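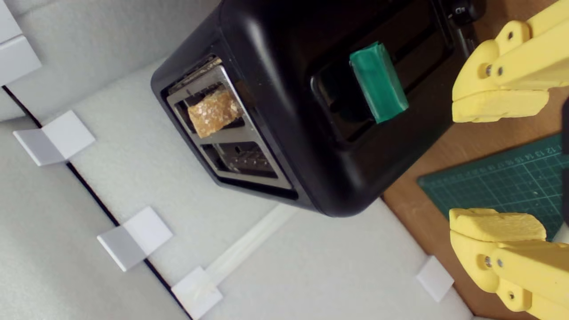
Breakfast people wanted for our toast mornings

Hi! I'm Agathe Charpentier, I run the test kitchen at Kendeck, and I need people who make toast. Any toast. Burnt, pale, one slice eaten over the sink, I want to hear about all of it.

I'm writing a small guide to everyday breakfast gear for shared kitchens, and toasters are the chapter I keep getting stuck on. I use mine every day and I've stopped noticing what's annoying about it (crumbs along the top, small pieces that are a pain to get hold of, a lever you could miss on a dark toaster if it weren't for a bit of bright green tape). So I'd love fresh eyes and fresh hands!

What you'd do: come by for one morning in February, make toast the way you do at home, then sit down with me and talk it over. Plan on 40 minutes, maybe a little longer if you're a talker like me. We start at 8 a.m. and the last spot is at 11.

Who I'm looking for: adults who eat toast at least 4 times a week. It doesn't matter if you cook. I'd especially like to hear from people who share a kitchen, and from anyone with stiff or sore hands who finds levers and knobs a nuisance.

You get $40, coffee, and as much toast as you can stand. Bring your own bread if you're loyal to one, otherwise I'll have white, rye and something seedy. Sorry, I can't promise a gluten-free setup this time.

To sign up, leave a note for Agathe at the Kendeck front desk with your name, a phone number and how dark you like it.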